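Capítulo 4
Contacto, fricción y rigidez superficial

4.1 Introducción

Los capítulos anteriores trataron los cuerpos como sólidos ideales: indeformables, limitados por superficies geométricas perfectas y capaces de transmitir fuerza en un punto sin dimensión. Esa simplificación basta para plantear el equilibrio de una viga o el movimiento de una polea, pero deja sin resolver lo que ocurre en la zona donde dos cuerpos se tocan. En ella se originan el desgaste, la pérdida de energía por rozamiento, buena parte del ruido de las máquinas y la mayoría de los fallos de las uniones desmontables.

Toda superficie real presenta rugosidad. Al aproximar dos piezas, el contacto se establece primero en las crestas más altas, y el área sobre la que se transmite la carga es muy inferior al área aparente. Conviene distinguir desde el principio ambas magnitudes:

Área aparente (A): la que resulta de las dimensiones nominales de las piezas.
Área real (Ar): la suma de las áreas de todas las microuniones efectivas.

Si las crestas se deforman plásticamente, el área real crece de forma proporcional a la carga normal N e inversamente proporcional a la dureza H del material más blando:

Ar = N / H

Para una carga de 300 N y una dureza de 2 GPa se obtiene un área real de 0,15 mm², con independencia de que el área aparente sea de un centímetro cuadrado o de diez.

4.2 La ley de Coulomb y sus límites

La fuerza tangencial máxima que admite un contacto seco antes de deslizar se expresa como F = μN, donde μ es el coeficiente de rozamiento estático. El coeficiente no es una propiedad de un material aislado. Corresponde a un par de materiales en unas condiciones determinadas de acabado, temperatura, humedad y limpieza, y las tablas que omiten estas condiciones deben emplearse con cautela.

Cuando un cuerpo se sujeta por dos caras opuestas con una fuerza normal N en cada una, el peso máximo que puede sostenerse solo por fricción es 2μN. Los problemas 4.6 a 4.9 desarrollan este caso para distintos pares de materiales.
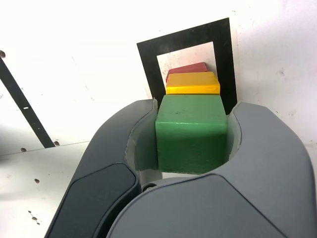
Figura 4.1. Bloque de madera verde sujeto por dos caras laterales.

La expresión anterior supone que la resultante de las fuerzas normales pasa por el centro de gravedad del cuerpo. Si existe una excentricidad e, aparece un par de valor Pe que el contacto debe equilibrar mediante una distribución no uniforme de tensiones tangenciales. Un contacto puntual ideal no puede transmitir momento alguno respecto a su normal; un contacto de área finita sí, hasta un valor límite que depende de la distribución de presiones.

La ley de Coulomb pierde validez en los elastómeros. En ellos el área real no es proporcional a la carga, sino que crece con un exponente menor que la unidad, de modo que el coeficiente aparente disminuye al aumentar la presión. En los ensayos del laboratorio Drendlow, Aino Rissanen midió esta disminución sobre una serie de 37 probetas de caucho con una misma formulación y tres acabados superficiales. La dispersión entre acabados fue mayor a cargas bajas, donde la rugosidad condiciona el número de microuniones.

4.3 Rigidez de los apoyos

Un montaje real no es nunca infinitamente rígido. Entre el cuerpo que recibe la carga y la bancada que la soporta se interponen bridas, tornillos, placas y juntas, cada uno con su propia flexibilidad. Para elementos dispuestos en serie se suman las inversas de las rigideces:

1/k = 1/k1 + 1/k2 + ... + 1/kn

El elemento más flexible domina el resultado. Aumentar el espesor de una placa resulta inútil si la flexibilidad se concentra en una unión con pocos tornillos o con una precarga insuficiente. 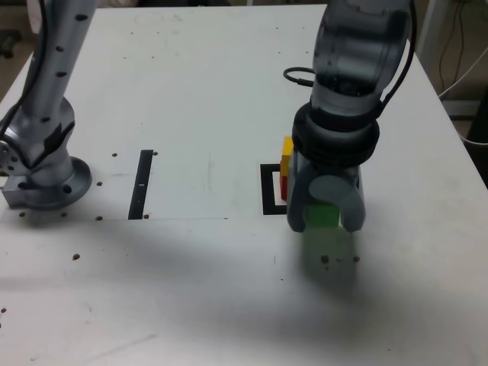

En las uniones atornilladas, la rigidez del contacto depende además de la precarga. Con presiones bajas solo trabajan las crestas superiores y la unión se comporta como un muelle no lineal; a medida que la presión crece, la rigidez tiende hacia la del material macizo. Pesonen propone fijar la precarga de modo que la presión mínima en la interfaz no se anule en ninguna combinación de carga, criterio que se adoptará en el resto del capítulo.

4.4 Notación

N: fuerza normal, en N
F: fuerza tangencial, en N
μ: coeficiente de rozamiento estático, adimensional
H: dureza, en Pa
k: rigidez, en N/m
e: excentricidad, en m

4.5 Contacto elástico entre esferas

Considérense dos esferas de radios R1 y R2, comprimidas por una fuerza N según la línea que une sus centros. Se admite que el radio a del círculo de contacto es pequeño frente a R1 y R2, que los materiales son elásticos lineales e isótropos y que no existe rozamiento en la interfaz. El radio equivalente se define mediante

1/R = 1/R1 + 1/R2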